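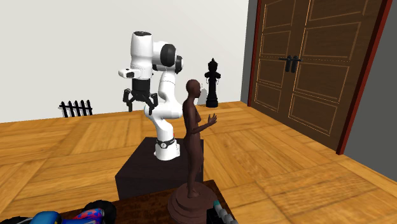
A white and black robotic arm on a dark pedestal.

Skordale guesthouse reopens its upper floor

The upper floor of the Teshome guesthouse in Skordale is taking bookings again from July. The work covered 11 rooms, the shared bathroom at the end of the hall and the back stairs, which now have a proper handrail. The ground floor stayed open throughout, and guests who stayed over the winter are thanked for putting up with the noise.

Nightly rates for the upper rooms start at $152 for two people, breakfast included. Single travellers can ask for the small room over the kitchen, which is cheaper but has no view of the harbour. The family room sleeps four and has its own bathroom. A cot can be added if you mention it when you book.

Check-in is from 3 in the afternoon. If your ferry gets in earlier, you can leave your bags in the front hall and walk into town. The number 19 bus from Nirnville stops at the bottom of the hill, and the last one leaves Nirnville at 9:40 in the evening. Anyone arriving later should phone ahead for the door code.

Adanech Mersha is still running the kitchen. Breakfast is served from 7 to 10, and dinner is available on request if you let her know by noon. The dining room has been painted a lighter colour and the old carpet has gone.

Parking is behind the building, with the entrance on the lane beside Gruvus Bakery. Please don't park in front of the bakery, as deliveries come early. Bicycles can go in the shed, and the key is at the desk.

Members of our travel club get the usual discount on stays of three nights or more. Quote your member number when booking. The discount can't be added afterwards.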